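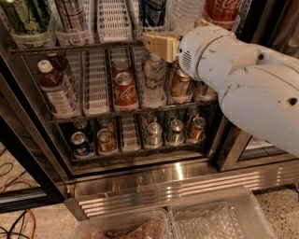
Every September, when the equipment requests come due, I watch good people spend a whole afternoon arguing over the price of an arm and then give the shelf it has to reach into no thought at all. I've done it myself, so please take this kindly.

The arm is the easy line to write down. Mertens will send you a quote, Vakside will send you a lower one, and you can set the two side by side and feel you've done your homework. But a drinks fridge is a fussy place to work, with cans and bottles of different heights standing close together in their wire baskets, and a fridge wants baskets, spare baskets, and a great many drinks you will never get to sell. At Eledau we set aside 200 dollars for all of that – I still blush a little – and we had spent 575 before the summer was out.

So my plea is a plain one. Take almost 20 percent of whatever you meant to spend on the arm and put it toward the dull things: bins, packing, cable covers, a second set of fingers for the gripper. If that means buying the older Ametti model with a few scuffs on it, buy it and be glad. Scuffs don't bother a can of soda, and you'll have money left when the first basket bends.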